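Ticket: Left hand opens during two-handed pillow placement
Product: Pirkel upper body, hands and wrist brackets
Site: Plirnham test apartment
Opened by: Albane Marchal
Priority: Medium, raised to High after the second entry
Status: Closed, one follow-up open

Summary

The left hand lets go of a throw pillow during the place motion on the sofa task. The right hand keeps its grip. The arm then carries on to the end of the trajectory with the pillow hanging from one side. No fault is raised and the task is marked complete.

First seen in February, after the wrist brackets were refitted. We had no drops of this kind on the old brackets, but we also ran far fewer two-handed tasks then, so I would not lean on that.

Steps to reproduce

1. Start the robot at the sofa, standing, both feet close to the base.
2. Load the living room tidy task, default speed.
3. Let it pick up a pillow with both hands and lift it clear of the seat.
4. Watch the left hand at the start of the forward reach.

Expected: both hands hold until the pillow touches the backrest, then open together.

Observed: the left hand opens between the lift and the reach. It does not happen on every run. Out of 105 runs it happened on 67.

What I have ruled out

Pillow type. Same result with the gray one and the blue one.

Battery. Same result on a full charge and on the tether.

Speed. Running at half speed gives the same drops, only slower.

Finger calibration. Redone twice on both hands, with the values inside limits each time.

Entry 2, 10:40

Had a worse one this morning. The left hand opened, the pillow swung over on the right side, and the controller read the swing as contact with the backrest. It then pushed the right arm forward to seat the pillow and the knuckles went into the back cushion hard enough to shift the sofa. I hit the stop. No damage to the hand that I can find. There is a dent in the leather that is slowly coming out.

Raising priority. Nobody is to sit on or reach over the sofa while the task is loaded, including when it is paused. I have put tape on the carpet at arm's length and a note on the door.

Entry 3, 14:15

Ran the lift on its own with the reach disabled. The robot picks up the pillow, holds it just above the front of the seat, and waits. Held this way it is stable. I left it for several minutes at a time and neither hand moved. Grip current on the left was flat at 400 mA, same as the right.

So the grip itself is fine while the arms are still. The problem only shows up once the arms start to travel.
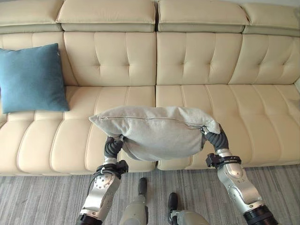

Rizwan Minhas replied that the cable bundle on the left arm should be checked before anyone touched the software, as a bundle tied down too close to the wrist bracket will go tight when the forearm rolls. He asked for the hand's bus error counter before and after a single reach, with nothing in the hands.

Entry 4, 15:30

Did that. Counter on the right hand did not change. Counter on the left hand went up by about 3000 in one reach. With the arm still it does not move at all.

Then I rolled the left forearm by hand with power on and the hand closed on nothing. Near the end of the roll the bundle pulls straight and the counter starts to climb. Held there for a second or so, the hand opens. I can do this every time now.

Reply from Rizwan Minhas

Good, that is the cause. The hand firmware opens the fingers when it loses the bus. That was set up so a person could pull free if the hand lost its link, and I don't want to change it without a proper review.

What should not happen is the arm carrying on. The arm controller gets a bus lost message from the hand and as far as I can see it writes it to the log and does nothing else. Can you attach the arm log for the morning run?

Entry 5, 16:05

Log attached. You are right, the message is there. It appears just before the push starts. The arm controller has it as a notice and keeps going.

Mechanical fix

Powered down and locked out. Cut the tie nearest the bracket on the left arm and pulled slack through from the elbow side. Refitted the tie further back, leaving a loop at the wrist. Rolled the forearm through its full range by hand and the bundle no longer goes tight. Checked the connector at the hand end. One pin looked slightly pushed back, so I swapped the connector for a new one from the Odlow spares box.

The right arm had more slack to begin with and I left it alone.

Software fix

Rizwan changed bus lost from a notice to a stop in the Millet controller. On bus lost from either hand, both arms now hold position and the task is marked failed. The robot stays standing. It does not try to finish the placement or go back to the start pose.

Also changed: contact on the backrest is only accepted when both hands report a grip. With one hand open, the reach is aborted.

Verification

Repeated the original 105 runs at default speed. No drops. Bus counter on the left hand stayed at zero for the whole set.

Then pulled the left hand connector on purpose during the reach, from behind the tape, using a cord. Arms stopped at once, pillow stayed in the right hand, task marked failed. Did the same on the right side with the same result.

Tape and note removed from the test apartment. The stop button stays within reach of whoever is running the task, as before.

Follow-up

The bracket fitting sheet shows where the clamps go but says nothing on where to tie the cables. Whoever fitted ours followed the sheet correctly. Rizwan is adding a line with the minimum loop and a step to roll the forearm by hand before power-up. I have asked for the other units to be checked before they go back on two-handed tasks – single-hand tasks can carry on in the meantime if the roll check passes.

Closing this one. Sheet change is tracked separately under Albane Marchal.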